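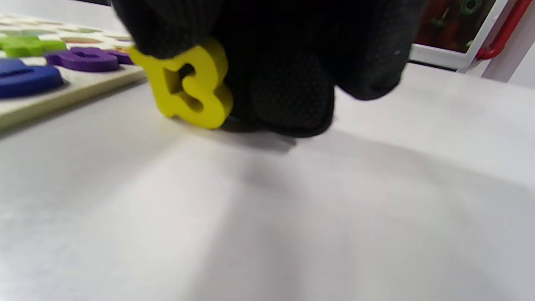
Letters sticking in an alphabet inset board, and paint wearing off the edges

I look after the toy shelf at a small lending library and have a problem with one of our alphabet boards, a Larnberg with one recess per letter, 26 in total. It came back from its last loan with several letters tight in their slots. The B is the worst of them. The yellow one, standing on its edge next to the board, is thick enough to get a good pinch on once it is out, but when it is seated there is very little to hold. Three others (E, R and S) need to be levered up with a spoon handle, and the finish is starting to mark where the spoon goes in. The board was wiped down by the borrower, I do not know with what. It has been stored flat in a cupboard on an outside wall. Is it safe to sand the letters, or should I be working on the recesses? It is due out again in November.

Posted 2019-10-08 by shelf_and_tray

Jadau

Do not sand anything yet. Establish first whether the fault is in the letter or the board.

Turn the letter over and offer it to its slot face down, where the shape allows. A B will not go in reversed, but it has a nearly straight back, so you can lay that edge against the matching wall of the recess and look for daylight. If the wall is bowed, the board has moved. If the wall is straight and the letter rocks against it, the letter has swollen or has a build-up of something on it.

Assuming yours is a wooden set, swelling after a wet wipe is the usual cause. Stand the letters on edge on a rack in a dry room, with a gap between them, and leave them for 4 days. Keep them off the radiator. Do the same with the board, on its long edge, so that air reaches both faces. Measure the width of the B at its widest point before and after. If it has dropped, leave it alone and change where you store it.

If there is no change, clean the recesses. Dried juice and modelling dough collect in the corners and along the bottom of the wall. A cocktail stick gets most of it out. Go round the whole outline and not only the place where it seems to bind. The two holes in a B matter as well if your board has raised islands to match them, as a small lump on an island will hold the letter up or jam it.

Sand only after that, and sand the recess wall, where bare material will not be noticed. Use 240 grit or finer wrapped round a lolly stick, a few strokes at a time, and try the letter after each go.

pinboard244

We had this with ours. Rubbed a candle round the edges and they all came out fine after that. Takes five minutes.

Hashemi

I would not use candle wax on a loan item. It picks up fluff and the next person to clean it will spread it over the face of the board.

Two additions to the first answer. Check that the letters are in the right way round and belong to that set. We have a Larnberg and a Bultton board on the same shelf and the letters are close enough in size to get mixed up. On ours the Bultton E goes into the Larnberg slot with a push and then does not come out. Compare the thickness of a tight letter with a loose one. If they differ, you have a stray.

Second, stop using the spoon. A loop of masking tape pressed on to the face of the letter will lift it without touching the edge. For anything tighter, turn the board over on a folded towel and tap the back with the heel of your hand.

If you do end up with bare edges, leave them bare unless you can get a finish from the maker that is stated as suitable for toys. Put a note on the loan card asking for a dry cloth only.

shelf_and_tray

Thank you. The E was a stray and has gone back to its own board. B, R and S are on the rack now, measured.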